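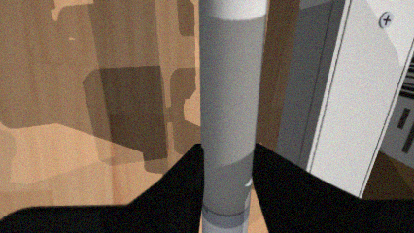

A gray cylinder between the open fingers of the gripper, in the simulator

The visit to the software group of Plendis was the one I wanted most on our July trip, and it was also the one with the smallest room. We were 12 visitors, and we stood in two rows in front of one big monitor. If you want to see metal moving, you should go to the Baert hall on the other side of the parking lot. At Plendis the work is mostly done on the screen.

The group writes the layer between perception and motion for robots with two arms. They call it Fadeo. It receives an estimate of where the objects are, then it decides which arm goes first and how it comes down to the object. The controller below runs at 1,000 steps in a second and knows nothing about objects, only about joint targets. I liked this separation. In my own company the two things have grown together, and every time we change a gripper we must open the same long file again.

Our host started with the close view. From so near, the fingers fill a big part of the lower picture around what the robot wants to take, and the pose estimate has to live with it. Fadeo keeps the last good estimate from the wider view and trusts it more and more when the arm goes lower. I asked what happens if the object is touched and rolls a little. The answer was that the contact forces at the fingers should show it, and then the arm stops and goes up again. They admitted that this part is still slow, and that with smooth round things it sometimes stops without need.
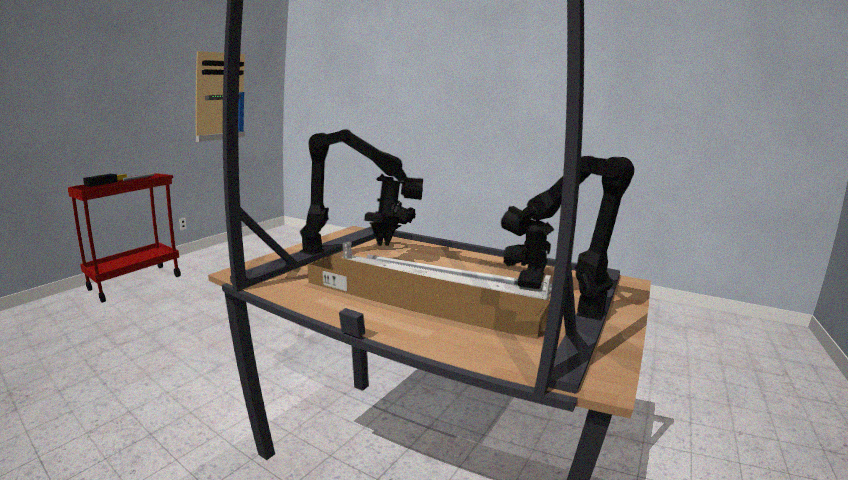

The planner was for me the best part of the afternoon. Each arm has its own plan, but both plans are checked against one common model of the space, where every fixed thing is entered as a simple shape. In the scene they had loaded, this means also the dark posts and braces which stand on the two sides of the table, and one can see why: the right arm bends back toward the left behind its post, so an elbow path that looks short on paper may go straight through the metal. The long cardboard box between the arms is treated in another way. Its walls are obstacles for the wrist but the opening on the top is free, and the fingers may go inside only from above. It sounds like a small detail, but we spent a month on exactly this.

After that we saw the tooling. Every change in the planner starts a night run of 153 tasks, and in the morning there is a list with the failed ones on top. One click opens the task at the moment of the first bad contact - not at the beginning, which saves a lot of patience. You can also move the lamps and run it again, to see if the perception was confused by a shadow. Of the last run 7 tasks had failed, and the host opened two of them for us without choosing the pretty ones.

Less good was the explanation of calibration. It went fast, the slides were very full, and I still do not know how they bring the camera offsets from the real cell back into the model. Somebody in the second row asked and was told that it is done with a tool from Fukley, and then it was time for coffee.

For those who want to go: the visit takes two hours, you register at the gate, and laptops must stay in the lockers. Paper is allowed. Bring a pen, they had only one.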